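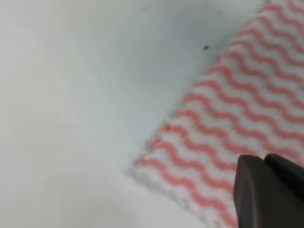 Re: [housework] Marks that won't shift on white surfaces

On Sunday, Karla Quezada wrote:
> Does anyone have a method for little dark specks on white? I wipe and
> wipe and there's always one left. I've been using a Kivitz sponge but
> it leaves the finish dull. Also, which cloths are people using?

Karla,

I'd put the sponge away. They're mildly abrasive and on a matte white finish you will see the difference after a few months. I use a soft cloth, the fuzzy sort with the wavy pink and white stripes. Mine came from the discount shop in Pudley, a pack of 10, and I've had them since March.

Lay the cloth flat over the area damp, not dripping, and leave it while you do something else. Then wipe in one direction only. Most specks are just crumbs or grit and lift straight off.

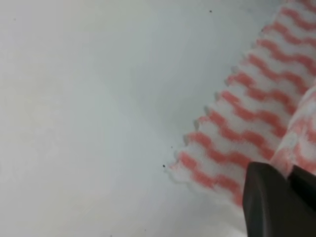
If one stays put, try a fingernail through the cloth before you reach for any cleaner. Get down low and look across the surface as well - grey smudges hardly show from above.

Wash the cloths warm with no fabric softener, as it stops them picking anything up. The bumpy edging on mine has held its colour so far. Itzel asked last time about the Grinar ones. I haven't tried them, sorry.

Obaidul Seneviratne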